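Why Does a Lemon Make Your Face Do That?

I have a big confession to make. When I was 7 I ate a whole slice of lemon on a dare from my cousin, and my face folded up like a paper bag. One eye shut all by itself! I wanted to know why, and I have been a little bit crazy about lemons ever since. So let's talk about them, and at the end we'll make some lemonade, which I promise is much nicer than a dare.

What's the sour stuff?

The sour taste comes from something called citric acid. "Acid" sounds scary, like something bubbling in a mad scientist's basement, but lots of foods have acids in them. Oranges do. Apples do. Vinegar does, and so does yogurt. A lemon just has a LOT of it.

Your tongue is covered in tiny taste buds, much too small to see (the bumps you can see in the mirror are bigger, and many of them have taste buds tucked into them). Some of the cells in there notice acid. When lemon juice lands on them they send a message up to your brain, and the message says SOUR! Your mouth starts making extra spit right away, and the spit helps to wash the acid off your teeth. Did your mouth water a bit just reading that? Mine did while I was writing it.

What's inside

If you ask a grown-up to cut a lemon across the middle, you'll see a wheel with wedges in it. Each wedge is packed with little juice bags shaped like teardrops. Pull one out with your fingertips and squeeze it, and you'll get one tiny drop.

The skin has two layers. The yellow part on the outside is called the zest, and it holds the oil that makes lemons smell like lemons. Scratch it with a fingernail and sniff! The white part underneath is called the pith. I tried chewing some once. It's bitter and a bit like eating a sponge, so you can skip that one.

Oh, and lemons float. Drop a whole one in a bowl of water and watch. The spongy pith has lots of air in it, a bit like a life jacket.

Measuring a sour thing

Now for the lemonade. The trouble with lemons is that a tiny bit too much juice and you're back to paper bag face, so you need to measure. You could use a spoon, but I love using a jigger. A jigger is a little metal measuring cup with a skinny waist, and lots of them have a cup at both ends, one bigger and one smaller. You fill one end, tip it out, and flip it over if you need the other size. People who mix fancy drinks use them all day long, and they work just as well for lemonade at a kitchen table. Mine came from a junk shop in Ganthorpe and it has a dent.

Jiggers roll, by the way. Lay one on its side and give it a poke and it wanders around in a curve, the same way a paper cup does. Put something under it that isn't slippery.

You'll need a cutting board as well. I like bamboo. Bamboo looks like wood, but it's a giant grass (yes, grass, a cousin of what's on a soccer field!) and it's sliced into strips that get glued together side by side. Find a bamboo board and look for the stripes.

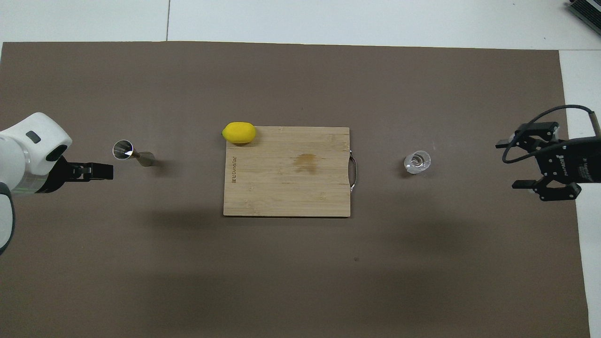
Idalina Guerreiro wrote to me from Medberg to say that I'd left out the best trick of all. Roll the lemon on the table under your palm before you cut it, she says, and press down hard while you count to 20, and it'll give you far more juice. She's right! Rolling squashes the little juice bags so they burst more easily. She also says a dark mark on a bamboo board will sometimes fade if you rub it with half a lemon and some salt. I've tried that on mine, and one mark got lighter and the other one didn't budge.

Idalina's lemonade (for one thirsty person)

Roll your lemon. Get a grown-up to cut it in half on the board, then squeeze both halves into a cup and fish out the seeds. Measure two tablespoons of juice into a tall glass. Stir in 4 teaspoons of sugar and keep stirring till you can't see any grains - it takes longer than you'd think. Fill the glass up with cold water and taste it. Too sour? Add a bit more sugar. Too sweet? More lemon.

Rinse your mouth with plain water when you're done, and save the squeezed halves for washing your hands. They get rid of onion smell.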